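Print this article | E-mail to a colleague

Reading time: 6 min

3. Methods

3.1 Setting and participants

The study was carried out at the outpatient respiratory clinic in Brumov, which serves the town and the villages north of it. Adults were eligible if they had been discharged after treatment for bronchitis or a flare-up of chronic obstructive pulmonary disease (COPD) and were able to use an inhaler without help. People who were receiving oxygen at home, or who had changed inhaler type in the month before discharge, were left out. We enrolled 200 adults. Of these, 13 withdrew before the second visit, most of them because of travel distance, and their data were used only in the baseline tables. The median age at enrollment was 68 years.

All participants gave written consent. Those who read with difficulty had the form read aloud to them by a nurse who was not part of the study team.

3.2 Inhaler technique

Technique was scored at each visit with the Bíró checklist, which breaks inhaler use into separate steps: preparing the device, breathing out, sealing the lips, breathing in, and holding the breath. A step was marked as passed or failed, with no partial credit. Participants used their own inhaler where possible. If they had not brought it, they were given a placebo device of the same type.

Two raters, W. Galindo and Z. Říha, scored the visits independently. Where they disagreed, they discussed the step and agreed on a single score. If no agreement was reached, the step was marked as failed. The raters were not told whether a participant had been assigned to the teaching group or to usual care. 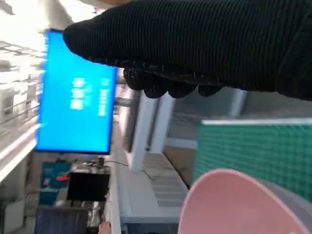

Figure 2. Ribbed knit glove on a black robotic hand, with a blue wall display.

3.3 Teaching sessions

Participants in the teaching group attended a short session with a respiratory nurse at the first visit and again in February. The nurse showed each step, watched the participant repeat it, and corrected errors one at a time. A printed sheet in large type was given out at the end. The usual care group received the leaflet supplied with the inhaler and could ask questions of the clinic staff as normal.

3.4 Diary and symptom data

Participants recorded cough, breathlessness and reliever use each evening in the Duvuvier paper diary. Entries made more than two days late were not counted. Across both groups, 562 diary weeks were complete enough to be analyzed. Diaries were entered twice into Ovex by different clerks and the two versions compared. Mismatched entries were checked against the paper copy.

We use cookies to remember your reading preferences. Accept | Manage settings

3.5 Analysis

The main outcome was the change in checklist score between the first and last visits. Groups were compared by linear regression, adjusted for age, diagnosis and inhaler type. Missing scores were not filled in.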